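Plirkgate (pince)

La Plirkgate est une pince à main à deux doigts, employée dans l'atelier de Clellholm pour enregistrer des gestes de préhension. Dessinée par Tiziana Gatti, elle est entretenue par Dorian Bodin depuis la deuxième série, dite Gilbert.

Entretien

Les patins sont brossés à sec toutes les 100 heures d'utilisation, doigts ouverts, au-dessus d'un plan clair. Leur surface rugueuse retient la poussière et les fibres – un chiffon ne suffit pas. L'alcool est proscrit, car il attaque la colle. Un patin lissé est remplacé avec celui d'en face.
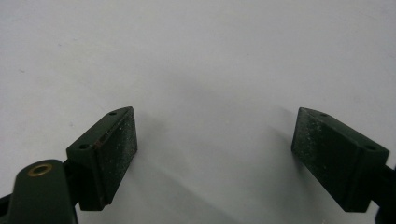 Doigts ouverts au-dessus d'une surface blanche. De fines particules claires parsèment les deux patins.

Le serrage des doigts est contrôlé à la même échéance, puis l'ouverture est réglée à 109 mm à l'aide d'une cale. Un écart de plus de 3 mm impose le démontage de l'articulation. Les éclats de finition sont notés au carnet sans être retouchés.

Pièces

Les patins proviennent du fournisseur Pandadine, sous la référence 226. Ceux de la première série – plus épais – ne sont pas compatibles. La livraison annuelle a lieu en janvier.

Contact | © Encyclopédie de Clellholm | Haut de page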